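Ketport Makers' Hall, Members' Meeting
Minutes, February

Meeting opened at 6:35 p.m. in the back room. Minutes of the last meeting were accepted with one correction: the line saying the cable cupboard was "sorted" was changed to "emptied."

1. Cable storage

The proposal from the storage group was read out. It asks for 2,000 dollars to buy a wall system from Dundden, with 48 hooks, printed labels and a sign-out board. The group believes this would stop cables from going missing and coming back in knots.

Several members doubted it. The hall has already had a pegboard, a set of drawers and a labeled crate, and each was full of odds and ends within a season. One member asked what a hook does that a pegboard peg did not. The storage group answered that the hooks are deeper. The member asked for it to be noted that this did not settle the matter.

The group was also asked where the figure of 48 came from. It is the size the kit is sold in. No list has been made of the cables the hall owns, and the meeting felt that a list should come before any spending.

The Urbańczyk quote for secondhand shelving was mentioned as a cheaper choice. It does not include delivery from Cirkwood, and the person who got the quote could not say whether the shelves are deep enough for a bin. Left open.

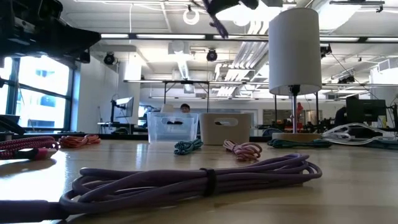

Coiling and straps took up most of the remaining time. The storage group wants every cable coiled the same way and strapped before it is put away, and offered to run a short lesson. Opinion was split on whether a lesson would change anyone's habits. It was pointed out that the big purple cable has a black hook-and-loop strap around the middle and its loops are still long and loose, so a strap alone should not be sold to members as the answer. The red-and-black one is in a tight coil and was held up as the standard to aim for. Against that, some members think tight coils are bad for braided cable. Others have heard the opposite. Neither side had anything in writing.

Sorting by color was suggested again. The objection from last time stands: color says nothing about length or what fits on the end. The storage group said color is what people remember. A member replied that people also remember borrowing things and that this has not helped.

Bins were discussed briefly. The group would like one bin per type of cable. It was asked who decides the types. No answer yet.

Decided: no money to be released for the Dundden system at this meeting. The storage group will make a full list first, with lengths and connectors, and bring it back. Straps may be bought from petty cash, 2 packs and no more, as a trial.

2. Table lamps

A request for more lamps was turned down. Members who find the ceiling lights too harsh may bring their own.

3. Floor fund

The fund stands at just over 2,000 dollars. The storage group asked if the wall system could be paid for from it. The meeting said no. The floor by the sink still needs doing and the fund was raised for that.

4. Any other business

The key to the side door is still missing. A new lock was proposed and put off until there is a price.

Meeting closed at 7:50 p.m. Storage list to be first on the next agenda.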